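Murkitz stellt Schulverpflegung auf regionale Küche um

Murkitz, Sonntag, 25. Oktober 2020. Die Gemeinde Murkitz lässt die Mittagsverpflegung an ihren Grundschulen künftig wieder vor Ort zubereiten. Der Gemeinderat hat einem entsprechenden Vertrag mit dem Küchenbetrieb Verbruggen zugestimmt. Damit endet die bisherige Belieferung mit vorgekochten Speisen, die morgens aus der Kreisstadt angefahren und in den Schulen lediglich warm gehalten wurden.

Künftig werden an Schultagen 800 Mahlzeiten in der Zentralküche an der Hirkoer Straße frisch gekocht und von dort an die Ausgabestellen gebracht. Der Vertrag hat eine Laufzeit von drei Jahren und kann einmalig um zwei weitere Jahre verlängert werden. Die Elternbeiträge bleiben für das laufende Schuljahr unverändert. Über eine Anpassung zum kommenden Schuljahr entscheidet der Gemeinderat nach Vorlage der ersten Abrechnung.

Dem Beschluss war eine längere Prüfung vorausgegangen. Im August hatte die Schulverwaltung die Ergebnisse einer Befragung von Eltern und Lehrkräften vorgelegt. Bemängelt wurden vor allem die langen Warmhaltezeiten, der geringe Anteil an frischem Gemüse und die fehlende Möglichkeit, Portionen kurzfristig abzubestellen. Die Verwaltung hatte daraufhin den Auftrag neu ausgeschrieben und die Anforderungen an Herkunft und Zubereitung der Lebensmittel verschärft.

»Die Qualität des Mittagessens ist für uns Teil des Bildungsauftrags«, erklärte die Leiterin der Schulverwaltung, Kirsten Ásgeirsdóttir, nach der Sitzung. Die Gemeinde habe sich bewusst für einen Anbieter entschieden, der seine Speisepläne mit den Schulen abstimme und Unverträglichkeiten einzeln berücksichtige. Der Speiseplan werde jeweils zwei Wochen im Voraus ausgehängt.

Gemüse, Kartoffeln und Milchprodukte sollen überwiegend über die Erzeugergemeinschaft Nutia bezogen werden, der 39 landwirtschaftliche Betriebe aus der Umgebung angehören. Fleisch steht höchstens zweimal in der Woche auf dem Plan, ein vegetarisches Gericht wird täglich angeboten. Kobe Kuipers, der für Verbruggen die Küchenleitung übernimmt, kündigte an, die Rezepturen in den ersten Wochen fortlaufend anzupassen — auch anhand der Mengen, die nach der Ausgabe übrig bleiben. Rückmeldungen der Kinder würden über die Klassenleitungen gesammelt und monatlich ausgewertet.

In der Aussprache meldeten sich auch kritische Stimmen. Mehrere Mitglieder des Gemeinderats verwiesen auf die höheren Personalkosten und verlangten eine regelmäßige Berichterstattung. Die Verwaltung sagte zu, nach jedem Schulhalbjahr eine Übersicht über Kosten, Teilnahme und Lebensmittelabfälle vorzulegen. Die Ausgabe des Essens erfolgt bis auf Weiteres in festen Gruppen und zeitlich versetzt, wie es die geltenden Hygienevorgaben vorsehen.

Die Zentralküche nimmt ihren Betrieb nach den Herbstferien auf. Für die Anmeldung gelten die bisherigen Fristen, bestehende Verträge werden ohne erneuten Antrag übernommen. Familien mit Anspruch auf Kostenübernahme müssen ihre Bescheide nicht nochmals einreichen. 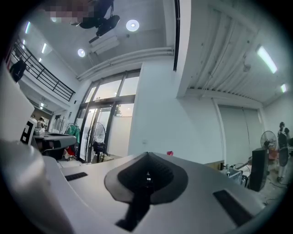 Anmeldung und Auskunft

Fragen zur Umstellung beantwortet die Schulverwaltung im Rathaus, Eingang Nordseite, während der üblichen Sprechzeiten. Formulare für Sonderkost sind in den Sekretariaten der Grundschulen erhältlich und dort mit ärztlicher Bescheinigung wieder abzugeben. Abbestellungen für denselben Tag nimmt die Küche bis acht Uhr morgens entgegen.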